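August, late

Spent most of the evening on the singer piece for Peltberg. She has a new single out with the Tsao label and they want 402 words on her by tomorrow, plus a line or two on the shoe range. I listened to the single 7 times. The first verse is good and the chorus is the same chorus as the last one. I can't say that in the piece so I wrote that fans will feel at home.

The fashion side is harder. She says in one interview that she started the label at her mother's kitchen table and in another that it began in a rented room in Jiltside. I put "started small" and left it. Her page says 40 stores carry the shoes now. I could only find a few of them listed, so I wrote to the press office and got an automatic reply.

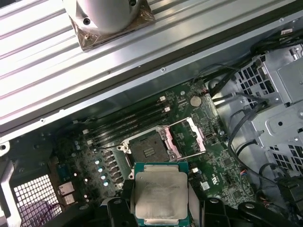 Processor above the open socket.

Ate toast at nine and went back to it. I cut the paragraph about her divorce. It was 208 words and all of it came from gossip pages. The piece reads better without it but now it is short, so I added some of what she said on stage at Durkell last summer, when the sound went and she sang two songs with no microphone. I was there for that and it was the best part of the night. I should have opened with it. Might move it up in the morning if I wake early enough.

Still need a headline. Bed now.

Recent entries
Notes from the Durkell show
Rain, and a late invoice
What I got wrong about the second album
Jiltside market, two pairs of boots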